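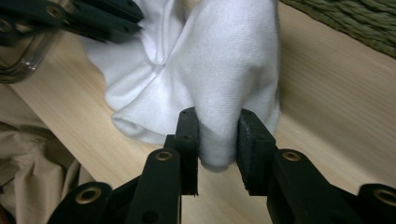 Robotic laundry folding is the use of machines to pick up, flatten, fold and stack washed clothes and linens. It is one of the oldest goals in household robotics and one of the least finished. Industrial laundries have used folding machines for decades, but those machines handle flat goods of known size, such as sheets and towels, and most need a worker to feed in each piece. A home machine has to start from a heap. The usual first step is the pinch grasp, in which two jaws close on a fold of cloth, as with the black pads gripping a crumpled white cloth on a pale wooden table. A second gripper is often used on another part of the fabric. Once the jaws close, the cloth bunches between them, and the shape of the rest of the piece changes too.

Difficulty

Cloth is hard for machines for reasons that do not apply to boxes or bottles. A rigid object has one shape, and a robot that knows its position knows where all of its parts are. A shirt can lie in almost any arrangement, and much of it is hidden under itself. White fabric under bright light adds a further problem, as creases and edges show up poorly to a camera.

Grip is a separate issue. Jaws that close too high miss the cloth, and jaws that close too low strike the table. Two layers may be picked up in place of one. Rubber or textured pads hold better than bare plastic but wear with use, and worn pads can let thin fabric slip.

Methods

Early systems lifted a garment by one point, let it hang, and turned it until a corner or collar could be found. This worked on towels but was slow. Later systems spread the cloth on a table with repeated small pulls or a single fast fling, then folded along set lines.

Many current systems are trained on records of people doing the task. The person may steer a robot from a distance or work directly with hand-held grippers shaped like those on the robot. The second approach needs no robot during recording. Its weak point is that people correct small errors without noticing, using speed and wrist motion that a robot arm may not be able to match.

Performance

Published results are hard to compare. Some trials begin with the item already laid flat, and others begin with a full basket. Some count a fold as complete if it holds its shape when moved, while others accept any rough rectangle.

The Brundero folding trial, run in March on a two-armed Emach bench unit, used 110 mixed items. Towels and pillowcases gave the best results. Socks were often left unpaired, and fitted sheets were dropped from the trial after 12 attempts. The median time for a T-shirt was 2 minutes, well behind a person. The Skimlow cabinet folder is faster on shirts, but each one must be clipped to its rail by hand, and it does not accept children's sizes or anything with a hood.

Use outside the home

Shop-floor use has moved further than home use, mainly where the work can be narrowed. The Mathebula linen plant runs 6 robot stations that separate damp towels and pass them to ordinary folding machines. Workers still remove tangled pieces and check for stains. Similar stations have been tried for loading cut fabric into sewing lines, where the pieces are flat and arrive in a fixed order.

Status

As of Tuesday, January 6, 2026, none of the systems described in this article can take a mixed household load from dryer to drawer without help. Folding a single known item from a tidy start is within reach of several designs. Sorting by owner, turning sleeves right side out, closing buttons and putting clothes away remain mostly research tasks. Cost is also unsettled, as a two-armed machine has to do more than fold laundry to be worth the floor space in most homes.

See also

Cloth manipulation
Industrial laundry
Robot end effector
Teleoperation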